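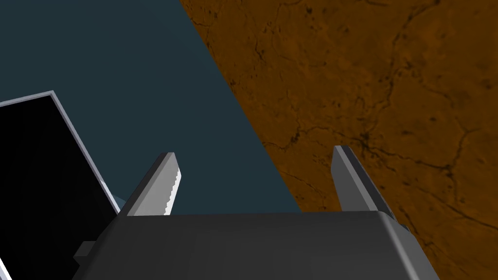 Gripper with its two fingers set wide apart. Computer render.

So the passenger footwell was wet again. I'd had the carpet up twice in the spring and was quite pleased with myself, then we had that week of rain in September and I put my hand down to get the de-icer out from under the seat and came up with a sleeve full of cold water. Lovely.

For anyone new, the car is the old Hamik estate, the brown one, bought from a man in Clemen who was giving up his garage and wanted it gone before the end of the month. I paid 1000 pounds for it and I've been very careful ever since not to add up what I've spent. It starts, it stops, the heater is ferocious and the tailgate only falls on your head if it's parked facing uphill. But it leaks, and I have now learned more than I ever wanted to know about where water goes inside a car.

The first time I blamed the windscreen seal, because everyone blames the windscreen seal. I ran a bead of sealant all along the bottom edge, made a right mess of it, and it stayed dry for nearly a month (it hadn't rained). The second time I blamed the door membrane, which did have a tear in it, so I taped that up and felt clever. Both of those jobs probably needed doing anyway. Neither was the leak.

What I should have done at the start is sit in the thing with a torch while somebody else poured water over it. I did this last month with my long-suffering other half on the watering can, starting low and working up, a few minutes on each bit. Scuttle, nothing. Door, nothing. Bottom of the screen, nothing, so hooray for my horrible sealant. Then she did the sunroof and within a minute there was a dribble coming down behind the kick panel, bold as anything, and a lot of shouting through the glass.

Sunroof drains! There are four of them on this one, a little tube at each corner that takes the water down the pillars and lets it out underneath. The front passenger side one was blocked solid. I tried a bit of strimmer line, which is what all the forums tell you, and it went in as far as my forearm and stopped. I tried blowing down it and got a mouthful of something I'd rather not discuss. Please don't use a compressor on them, by the way, as the old tubes can pop off their stubs inside the pillar and then you really are in trouble.

Mine had already popped off, of course. So the pillar trim had to come off, and that's where I lost a weekend.

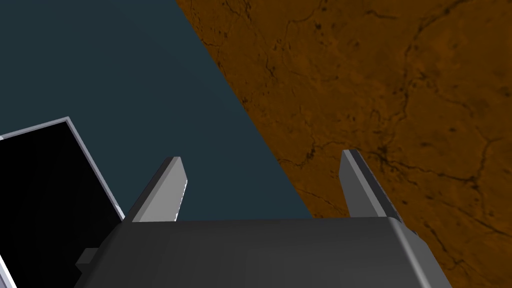 The trim on these is held by push clips down the back edge and two hidden ones at the top, and after this many years the plastic is about as bendy as a cream cracker. My old method was a screwdriver wrapped in a sock, and I have the scars on the dashboard to prove it. What you want is something thin enough to get behind the panel and wide enough to spread the load, and you want it next to the clip, never halfway between two. I made my own lever in the end out of a bit of nylon chopping board. I filed it to a flat plate that tapers as it goes up and finishes in a blunt, angled tip, and the blunt bit matters because a sharp end digs into the foam backing and tears it. Mine is white and has onion stains, but it did the whole pillar with only one clip broken.

The clips, then. I rang Rangel, who break a lot of these, and they had the proper ones in a tub and sent me a handful with the part number written on the envelope: 2583, in case you're after the same thing. Get more than you need. They ping off into the heater vents and you'll never see them again.

The tube itself had shrunk and gone hard at the end, so I cut the bad bit off with a knife, softened what was left in a mug of hot water and pushed it back over the stub with a tiny jubilee clip to keep it honest. Then I fed the strimmer line up from the bottom instead of down from the top and out came a plug of moss and pine needles the size of my thumb. We don't even have a pine tree. They must have come with it from Clemen.

Drying it out took longer than the repair. Under the carpet there's a thick felt layer that holds water like you wouldn't believe, and I had it draped over the washing line for days with the neighbours wondering what had died. The floor underneath had some surface rust but a screwdriver didn't go through it anywhere, so it's had a wire brush, a coat of primer and two of black — not pretty, but it's under a carpet.

While the seat was out I gave the runners a clean and found a Cinport petrol receipt, a hair grip and a very old mint. I didn't eat the mint.

Since then we've been on a 200 mile round trip in proper sideways rain and the footwell has stayed dry. I keep pressing the carpet at traffic lights to check. The back two drains are next, then I want to look at why the interior light comes on when I indicate left.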